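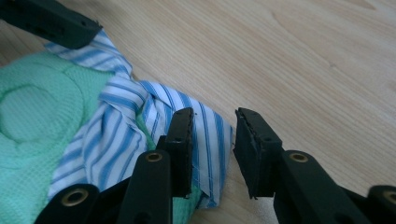

Is the Peltau headset any good for someone who sits in the back of the vehicle and not up front with the crew?

Mostly it's fine, but you only get the intercom and the noise cut. The radio channels stay with the commander's set.

Right, quick review, had mine since early December. Peltau crew headset, the newer one with the folding boom mic. Bought through Farquharson, came in 4 days, box a bit battered but all there. Two sets of ear seals, gel and foam. Use the gel.

Noise first. Tracked carrier, hatches shut, flat out on the Drolldale ranges. Could hear the driver without shouting. My old Ukex never managed that, you just nodded and hoped. Gunfire gets clipped quickly and speech comes back straight after, no long dead gap like on the Ukex.

Fit. Goes under the helmet ok if you loosen the rear band before you put it on, not after. Left ear ached after almost 40 minutes the first time out. Better now its worn in a bit.

Battery. They claim 60 hours. Not had that, cold kills it. Takes 2 AAs, carry spares. The battery door is fiddly with gloves on and the little cap isn't tethered so you will drop it in the hull somewhere.

Mic boom is stiff. Stays where you put it, good. Foam cover comes off every time it catches a strap, bad. Tape it.

Cable is too short for the rear seats, needed the extension, sold seperately of course.

Would I buy again, yes for the hearing alone. Wouldn't pay extra for the desert colour, same thing inside. Will add a bit about the spare seals once the first lot wear out.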